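Fact-check desk: claim about Gerov hospital vote found to be unsupported

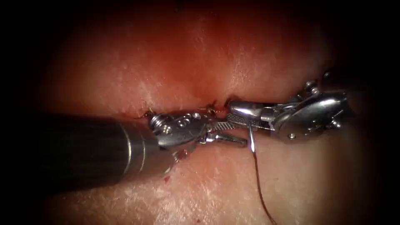 Robotic surgical instruments at an incision in tissue.

The Talari Verification Desk has found no evidence for a claim that councillors in Gerov voted in private to close the surgical department of the district hospital. The claim was shared 989 times in August, chiefly through local community groups.

The desk examined the published minutes of three council meetings and an audio recording of the Saturday session. The hospital was discussed once, when members approved a review of parking charges. No motion on closure was tabled.

Councillor Torunn Blomqvist, to whom the original post attributed a statement in favour of closure, confirmed in writing that she had made no such remark. The author of the post did not respond to two requests for comment.

The claim has been rated False. The full report, prepared by Necati Uysal and reviewed by Sigrun Brekke, is available to members on request from the Udora office.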